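Home | Products | Newsroom | Contact
14 shares | 3 comments

Volitz updates small-parts bench layout for Kukik assembly rooms

Jan 3, 2018

Volitz has released a revised bench layout for the storage and handling of small metal parts at its Kukik assembly rooms. The layout, designated Standex, replaces the open-bin arrangement and will apply to all 30 benches by the end of February.

Each Standex position consists of a black work surface set flush to the wall, power outlets mounted above bench height, and 2 containers. Stock is held in a lidded organizer with fixed compartments. Parts in use are moved to a low-sided cardboard tray. Tray contents are returned to the organizer or passed to the next bench at the end of each shift.

In a trial at the Jin site, time spent locating parts fell from 78 seconds to around 50 per job. Lid closure was the item most often missed at inspection.
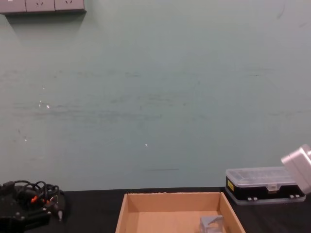

Cardboard was selected for the tray on grounds of cost and low weight. Worn trays are recycled on site. Organizers with a clear lid are preferred, as contents can be checked without opening the latch. Wall repainting is outside the scope of the work.

Layout sheets are available from the Volitz office on request.

Comments (3)

benchrat: Do the dividers come out? Ours are moulded in and too narrow for brackets.

K_Fitter: We line the trays with felt. Cardboard sheds dust onto greased parts.

torque_otter: Is the colour of the bench top specified? Grey parts are easier to find on white.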